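Come and try a nine-day fortnight with us (and tell me how it goes)

I'm looking for people who'd like to spend a few months working slightly less than they do now, on the same money, and then talk to me about it. If that's you, or if you run a small firm and your whole team might be up for it, please read on. It's a bit long, sorry, but I've tried to put in everything that people asked me last time.

I'm Lejla Kelmendi and I look after the people side of things at Magsi, where we help small employers sort out rotas, holiday rules and all the other stuff that ends up in a drawer. Before that I spent years managing a customer service floor, where I learned a great deal about what tired people sound like on the phone at ten to six on a Friday. I've been interested in working hours ever since.

What the project is

The nine-day fortnight is simple enough. You work your normal week, then the following week you have one day off, fully paid. Your hours on the other days stay the same, so you don't squash ten days of work into nine by staying till eight every night. If that starts happening I want to hear about it, and we'll have a word with your manager (nicely).

We ran a small version with Vekard, who do bookkeeping for shops and cafes. It had 18 people in it and I enjoyed it enormously! It went well in some ways and was a right muddle in others. Picking the day off caused more arguments than anything else, because everyone wanted the Friday, and for two fortnights running there wasn't a soul in the office who could approve an invoice. Noman Usmani, who runs the payroll desk there, ended up drawing a grid on the back of a delivery note and they've stuck to that grid ever since. I'll be sharing a tidier copy of it with everyone who joins.

This time I'd like to do it properly, with more kinds of work in the mix. The plan is to have 30 people across several employers. Ploltus have already said yes for their design team, and I'm talking to Nivden about their warehouse office, though that one isn't signed yet so please don't congratulate them.

Who I'm after

You need to be employed (full time or nearly) and your employer needs to agree to the day off on full pay. That's the big one, I know. If you'd like to join but haven't dared ask, get in touch anyway and I'll send you the two-page letter I wrote for bosses. It's plain, it has no graphs in it, and it has worked on people who swore it wouldn't.

I'd especially love to hear from people whose jobs don't look like an obvious fit. Reception, dispatch, school offices, dental practices, repair workshops, anywhere the phone has to be answered and the door has to be open. We had plenty of desk workers last time and I feel I know their side of it fairly well by now. Working from home is fine, so is working half and half, and so is going in every day because your kitchen is too small.

You don't have to be a fan of the idea. Rukhsana Jatoi joined the Vekard round thinking it was daft and told me so every fortnight, and her notes were the most useful of the lot.

What you'd be doing

There are two weeks of just working as you normally do, so that we've got something to compare with. Then comes the nine-day pattern, which carries on until the end of May.

Each fortnight you fill in a short form online. It takes me six minutes when I test it, and I read slowly. It asks how much you got through, how you slept, whether you did any work on your day off and whether anybody rang you. Once a month we'd have a chat on the phone or by video, half an hour at most. You can eat your lunch during it. You can also have a moan, I don't mind in the least.

Sick days and ordinary working days still get logged in whatever way your employer does it now. If you're full of cold, be ill! Please don't save your cold for your day off to be helpful, which somebody did last time and was quite proud of. 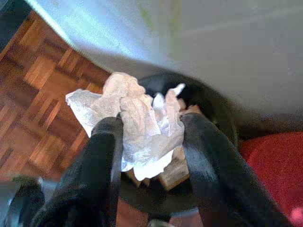

What you'd get

The days off, first of all, and they're yours. I don't need to know what you did with them. Some people like to tell me (there's been a lot of allotment news) and others keep it to themselves, and the form has no box for it.

You'd also get a thank-you payment of £331 once you've done the last form, paid straight into your bank account. If you miss a form along the way that's all right, but miss three in a row and I'll ring to see if you still want to be in. You can drop out whenever you like without giving a reason, and you'd be paid for the part you'd done.

Employers don't get paid, I'm afraid, but they do get help with the rota, a few hours of my time before the start, and a plain report on how their own team found it. Nothing in it will have names on. In a very small team it's sometimes easy to guess who said what, so you get to read your bit before it goes to your boss and take out anything you're not happy with.

What happens to your answers

Sadia Marwat keeps the forms and she's the only one besides me who sees them with names attached. We swap names for numbers before we do any sums. Everything with a name on it is deleted six months after the end, apart from payment records, which we have to hang on to for the tax people.

How to join in

Send a few lines to me, Lejla, through the contact page on the Magsi website and put "nine days" in the subject. Tell me what your job is, how many hours you do, whether your employer knows you're writing, and the best time to ring. No CV, no covering letter. A paragraph from your phone on the bus is plenty.

I reply to everyone myself, usually within the week — longer if my inbox is having one of its turns. If it looks like a fit we'll have a short call, then my colleague Ehsan Awan will send you and your employer the agreement to sign. Do read it, it's only four pages and he's gone to a lot of trouble to keep the Latin out.

If you aren't sure whether your job counts, write and ask. And if you know a manager who's been muttering about trying something like this, do pass it on to them!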